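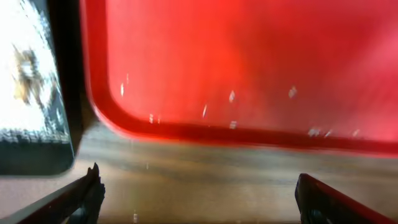 Najwa Awwad says the trays still come back in a rush after lunch, but her crew isn't stuck scraping at the counter the whole shift anymore, they rotate off it now.

Bistex Drekilent tray clearing arm. Two-finger gripper, wrist camera. For staff canteens, break rooms, small kitchens. Sets up in 18 minutes on a regular tabletop.

What changes for staff: less standing, fewer sticky hands. Someone still checks the racks and handels spills. Plan on 3 short training sessions, Jarnari menu software included. Smadi wall mount sold seperately.
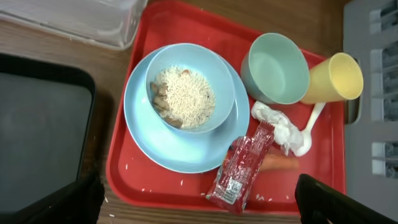

Red tray with items: bowl on plate, cups, spoon, napkin, wrapper, loose rice.

Spare finger pads, pack of 15. Orders in by noon ship same day. April stock is low, call first.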